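Home | Contents | Random article | Recent changes | Log in

Search articles Go

Gumlow (board service cell)

The Gumlow is a robotic work cell for removing and refitting parts on computer server boards. It is made by Horar, an equipment firm, and sold either outright or as part of a yearly service contract. It is used mainly by companies that refurbish servers taken out of data centres, and by a smaller number of repair workshops and training colleges.

The cell is built round a single robot arm with a two-finger gripper and a small camera at the wrist. It can work on processors, memory modules, coin-cell batteries and plug-in cards. It does not solder, and it is not meant for boards with damaged or lifted tracks.

Contents
1 Background
2 Design
3 Operation
4 Software
5 Versions and service plans
6 Reception
7 Limitations
8 See also

Background

Horar began as a maker of conveyor parts and moved into test equipment for electronics recyclers. The idea for the Gumlow came from Isauro Palacios, an engineer at the firm, after a customer asked for a machine that could take processors out of used boards without bending the pins in the socket. On many server boards the fine contacts sit in the socket and not on the processor, so a slip by a tired worker can spoil the whole board.

The first working cell used a suction cup to lift the processor. It worked well on clean parts but lost its hold where old thermal paste had been left on the lid. Palacios and a colleague, Natalia Camacho, replaced the cup with a two-finger gripper that takes hold of the part by its edges. The change made the cell slower, but it meant that boards no longer had to be fully cleaned before they went in.

The name was taken from the lane where the firm had its first workshop. An earlier name, Tisen, was kept for the software.

Design

The arm stands at the back of a steel base plate, with the work area in front of it and trays for removed parts on either side. Servers can be worked on with the board still in its chassis, provided that the lid, fans and air guides have been taken out by hand. Loose boards are held in a clamp frame supplied with the cell.

The gripper is driven by a single motor through a set of linkages. These keep the fingers parallel as they open and close. The fingers themselves are held on with hex-socket screws and can be changed with the key provided. Three finger sets are sold: a narrow pair for processors and batteries, a longer pair for memory modules, and a blunt pair for cards and heavier parts. The fingertips are a wear item and are replaced after a set number of cycles, which the controller keeps track of.

The wrist camera looks down along the gripper, so that the operator sees the fingers and the part together on the screen. Early customers found that bright metal parts, such as processor lids and socket frames, threw glare into the picture and hid the markings. A dimmer was added to the work lamp as a result, and the handbook advises against placing the cell under a window.
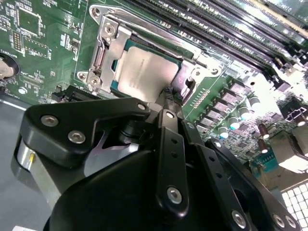

Force sensing is built into the wrist joint. If the arm meets more resistance than expected it stops, backs off a short way and waits for the operator. The limit can be lowered but not raised above the factory setting without a code from Horar. Several workshops have complained about this, mainly those handling older boards with stiff memory latches.

Power comes from an ordinary wall socket. The base plate, arm and gripper are all bonded to earth, and a wrist strap point is fitted at the front for the operator.

Operation

A normal job starts with the operator picking the board type from a list. The arm then moves over the board and the camera looks for known points, usually screw heads and the corners of the processor socket. When enough of these have been found, the outline of the board is drawn over the live picture and the operator is asked to confirm that the two agree.

Removing a processor follows a fixed order:

1. The heat sink is taken off by hand and the lid is wiped.
2. The operator confirms that no cables cross the socket.
3. The arm presses the lever clear of its catch and raises it.
4. The loading frame is opened.
5. The fingers close on the edges of the processor and lift it straight up.
6. The processor is placed in a tray, and the socket is shown on the screen for checking.
7. A dust cover is fitted by hand.

Steps three and four can also be done by hand, and many workshops prefer this. Sockets held shut by screws need the optional driver head, which takes the place of the gripper and has to be swapped by the operator.

Stray cables are the most common cause of a stopped job. The camera can see thin black cables against a green board in good light, but it does not always find them when they lie next to black slots or connectors. The handbook tells the operator to tape all loose leads to the side of the chassis before starting.

Memory modules are simpler. The arm presses the latches at the ends of the slot, then draws the module out with the long fingers. Refitting is slower than removal, because the module is lowered in two stages with a pause between them to check that it is level.

Software

The controlling program, Tisen, runs on a small computer under the base plate. It holds the board library, the job records and the settings for each finger set. At the last major update the library covered 362 board types. New types can be added by the user in a teaching mode, in which the arm is moved by hand to each point and the position is saved.

Taught boards stay private to the workshop unless the owner chooses to share them. Shared entries are checked by Horar before they are added to the main library. Teodoro Manríquez, who looks after the library, has said that most rejected entries fail on socket height and not on position, usually because the board was not pressed fully down in the clamp frame when it was taught.

Job records can be saved as plain text or sent to a stock system. Each record gives the board type, the parts removed, the tray position of each part and any stops. Pictures from the wrist camera can be kept with the record, though this is switched off by default.

Versions and service plans

The cell is sold in two versions. The standard version has one arm and the trays described above. The extended version has a longer base plate and takes two chassis side by side, so that one can be made ready while the other is being worked on. The arm and gripper are the same in both.

The standard version was listed at 3,850 for a year's hire in the firm's own currency units, which are converted at the time of order. The price includes one finger set, library updates and a yearly visit to check the arm. Outright purchase is quoted case by case. Fingertips, extra finger sets and the driver head are charged separately under both plans.

Sales and repairs outside the home market are handled by Gallegos, a dealer that also supplies benches and anti-static flooring. Gallegos offers a shorter hire for workshops with a single large batch to clear. Training takes 2 days and is given at the customer's site.

Reception

A review by Wycliffe Gachanja, published in a trade newsletter on 04/10/2020, looked at a standard cell over 4 weeks in a refurbishing workshop. He found it slower than a skilled worker on every task but steadier over a long shift, and he thought the edge grip on processors was its best feature. He was less pleased with the clamp frame, which he called fiddly, and with the number of times the cell stopped to ask for confirmation. He advised buyers to order spare fingertips with the cell.

Hermenegildo Jaramillo, who teaches electronics repair, took a different view of the stops. In a talk given the following November he argued that they made the cell useful for training, as students had to look at the socket before and after each move. He also noted that the picture from the wrist camera was clearer than the view over a worker's shoulder - though the gripper itself hides a good part of the board at close range.

Users on repair forums have asked for a second, fixed camera to deal with this. Horar has said that one is being considered for the extended version only.

Limitations

The cell cannot judge whether a part works. It has no means of testing a processor or a battery, and parts must be tested elsewhere after removal. It cannot read markings that are worn, smeared with paste or lost in glare, and in such cases the operator is asked to type them in.

Boards that are bowed by more than a small amount are refused at the matching stage. Sockets with a bent or missing lever have to be opened by hand. The narrow fingers do not suit processors mounted in a plastic carrier, and a separate carrier finger set was withdrawn after complaints that it scratched the clips.

See also

Board clamp frames
Parallel grippers
Processor sockets
Server refurbishment
Static protection in workshops
Wrist cameras

Recently changed articles

Coin-cell holders
Hex-socket screws
Memory slot latches
Thermal paste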